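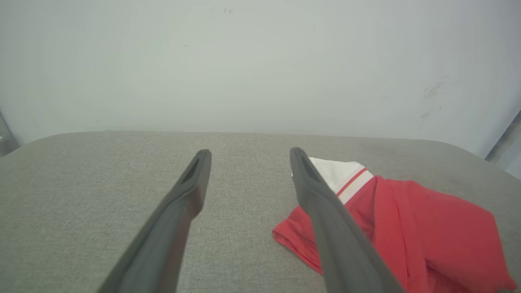 Posted by the author of Prosholm Diary on 7th April

I have finally started on the T-shirt pile, and I'm so happy about it! The red one went first, all crumpled up on the gray upholstery, because I love that white band with the thin red stripe and wanted to see it sitting flat again.

I've been folding on a padded surface for 13 days now and I can't go back to the kitchen counter. The woven fabric grips a little, so sleeves stay where you put them — no more chasing a hem across the room. My way is simple: face down, sleeves in, sides to the middle, then up in 2 folds so it stands in the drawer. Smooth it with your palm between folds (I used to skip this, big mistake).

The drawers are the old Widmer ones from the hallway, and they slide so much better with some candle wax on the runners. Sweaters are next, and after them the sock bag, which I've been avoiding since before we moved. Wish me luck!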